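# Budgeting a restroom-cleaning humanoid: consumables and fit-out

Worksheet notes for site managers at Gomdale. Assumes the base robot is already quoted. Fill in one sheet per restroom type.

## 1. Price the end effector first

Decide whether the robot will hold standard brushes or need adapters. A plain long-handled brush keeps the tool line small. Pikarham quotes $324 per gripper pair for replacement fingers; enter 3 pairs for the first year.

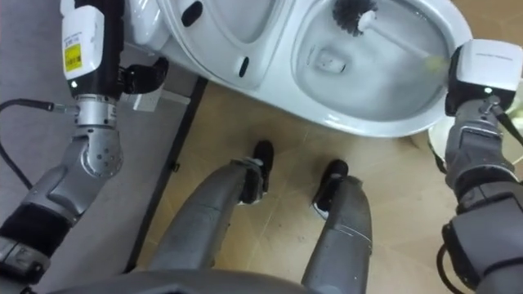
*Bowl brushing, right gripper on the brush handle.*

Enter brushes as a separate line. Do not fold them into spares, or the monthly report will hide the wear rate.

## 2. Measure the floor area

Record the clear floor in front of the toilet, door swing included. Both feet need level ground. Note mats, thresholds and wall boxes on the sketch. Kevser Yurt keeps the blank sketches.

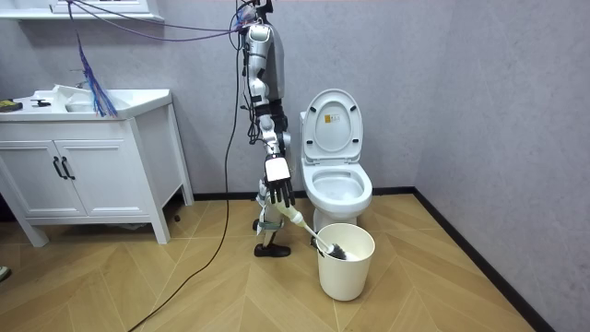 Allow for cable routing at this stage if the unit will run tethered. Overhead support is cheaper to install before the ceiling is closed. Put $2000 per room in the fit-out column until the electrician's quote arrives.

## 3. Fix the brush holder position

Choose a wide-mouthed holder and give it a marked spot on the plan. Narrow holders add setup hours, billed by Nikolaidis at $70 each.

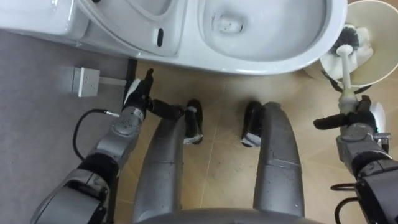

Enter setup hours per restroom type, then add one repeat visit for each change of fixture. Splash covers go under consumables. Send the completed sheet to Dae-han Heo before the June review, with the supplier quotes attached.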